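Chapter 6
Number Series and Document Numbers

In the previous chapter we posted the first purchase invoice for Gurcombe, our practice company. You could see that the invoice received a number by itself, and that this number changed in the moment of posting. In this chapter we look at where such numbers come from, and how you can set them up for a new company.

Every document in the Gallimo system has two numbers. The first is the draft number, which is given when you open a new card. The second is the posted number, and it is given only when the document goes to the ledger. Beginners often mix these two. If a supplier calls and asks for invoice 1286, you must know in which list you should search — drafts or posted documents.

A number series has a code, a starting number, an ending number and a warning number. When the warning number is reached, Gallimo shows a message to the user but still allows posting. When the ending number is reached, posting stops. In the Gurcombe data the series for purchase invoices gives the warning at 800 free numbers, and this is enough for a small company.

The chapter has 4 sections. Section 6.1 explains the setup page. Section 6.2 shows how to connect a series to a journal. In section 6.3 we move the old series from Ruddock, the program which Gurcombe used before, and we see what happens with gaps. Section 6.4 is about the tax rules in Sornovton, where gaps in posted invoices are not permitted.

Before you start, please make a copy of the practice company. Some steps in section 6.3 cannot be undone, and the later chapters need the original data.
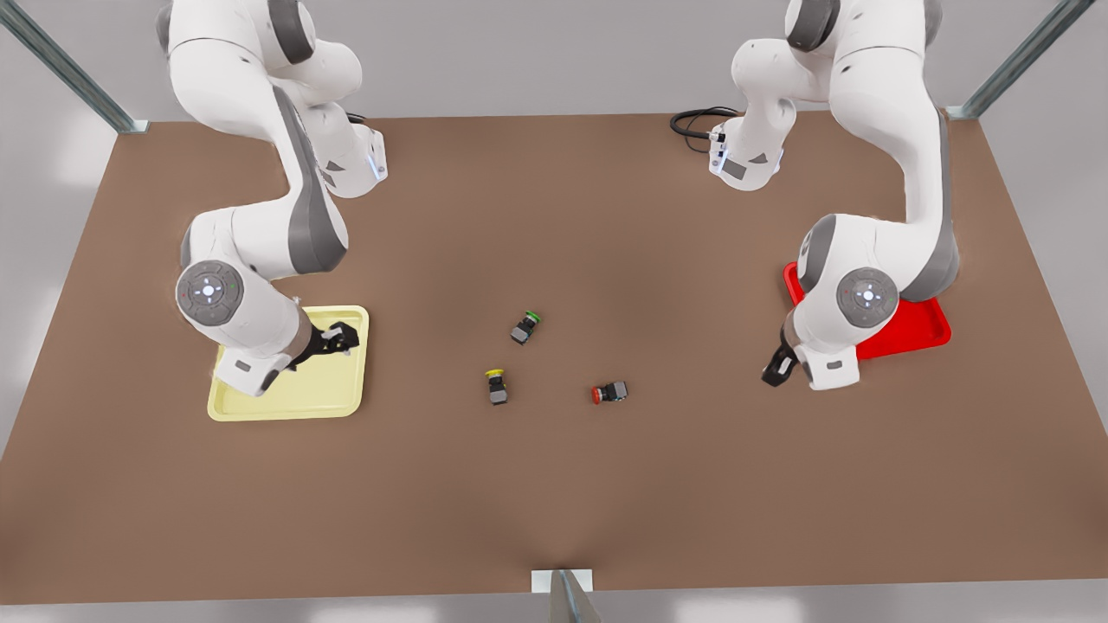
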